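Workshop notebook, January
Desks by the window, cables and small parts

Started at 9.30. Plan for the morning: finish the sorting of small parts and decide how the cables should go between the two desks. The lower desk is from Odholm and the other one is from Torkberg, so the tops do not meet at the same height. I measured the higher one again and got 700 mm, same as last time.

The old plastic boxes from Laur are too deep for our use. Small things go to the bottom and one must empty the whole box to find them. I asked Valdis Paulauskas if he agrees to use only cardboard trays with compartments, and he agrees. Cardboard is also more quiet, which I like. Weak point is the corners. I put glue on the corners of the first tray yesterday and left it for the night under a book. Holds well so far.

Parts list is now at 459 lines. Valdis found 14 lines which are written two times with different spelling. He will correct them in the file, I will correct the paper labels. Please do not print new labels before we both have finished.

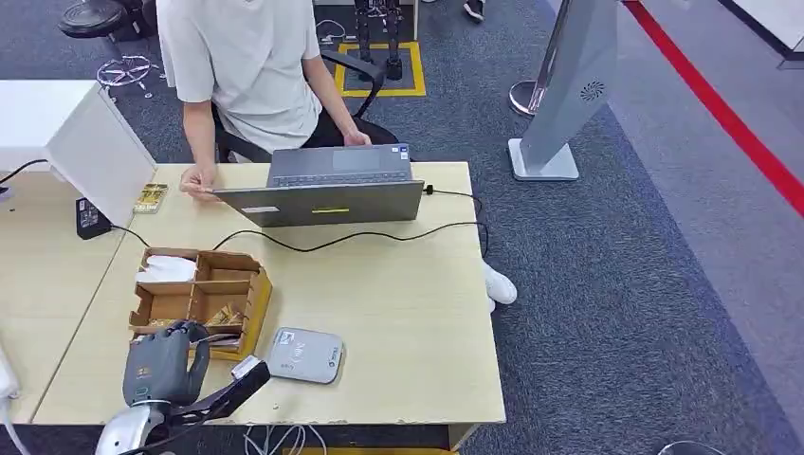 The gold-coloured pieces should stay in the front compartments, where the hand reaches first. Folded things go in the back left. I would like to keep this order for all the next trays also, then we do not need to learn each one separately.

Cables: still not good. The black one for the laptop makes a big loop over the desk top and takes the place where I want to write. Tried in my head to lead it behind, but it must then be longer. Wisby has clips in bags of 100, we need maybe one bag for both rooms. Asked for the price, no answer yet.

To do: labels, clips, second tray (same glue, less of it). Ask Valdis where the good scissors are.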